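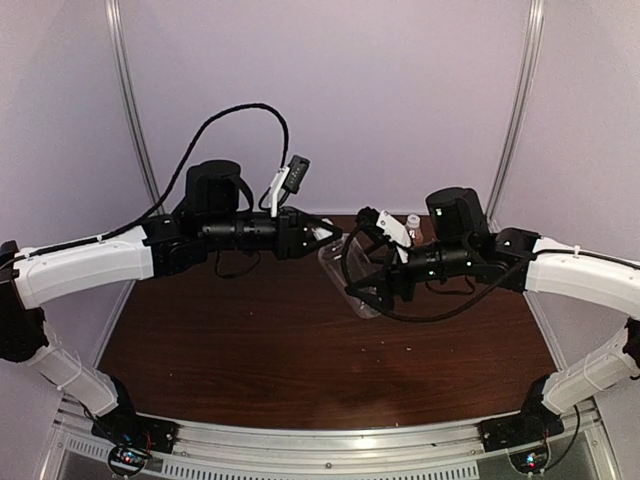

The woman who founded Kinov spent 30 years in other people's offices before she started a small group for people learning new skills in later life. It meets in a hall on the edge of town, and she asked that the piece be about the group and leave her name out of it. "I was 58 and I was frightened of looking stupid," she says. "I'd been frightened of it since school." She has stopped minding now. Small jobs are where she sees the fear most clearly, she says, and she gives the example of a clear plastic container with rounded corners, the sort everyone has in a kitchen drawer. "Ask a grown man to draw one of those and he'll tell you he can't. He hasn't picked up the pencil yet."

The first meeting drew 13 people. Most had come for the tea, she thinks, and three never came back. The others chose something they had put off for years. One wanted to read music. Another wanted to write to her brother, which took until October.

"I used to give advice," she says. "I'd worked at Trutis, I'd managed people, I thought I knew how to get someone moving. It was no use to them. They'd had advice all their lives."

What she does now is ask each member to spend half an hour a day on the thing and to write down one line afterwards. She has kept her own notebook going for 200 entries – Italian, mostly, with a short and unhappy spell of bookkeeping. Some of the lines say only "tired" or "did it badly".

I asked whether she wished she had begun sooner. She took a while to answer.

"My mother told me to learn a language when I was 20. I told her I was busy, and I was. I don't think I'd have stuck at it. I gave everything up in those days if I wasn't good at it by the second week."

A second group has now opened at Ivex, in the old canteen, and meets at 7 in the evening for people who are still working. She goes along when she can and sits at the back with her Italian.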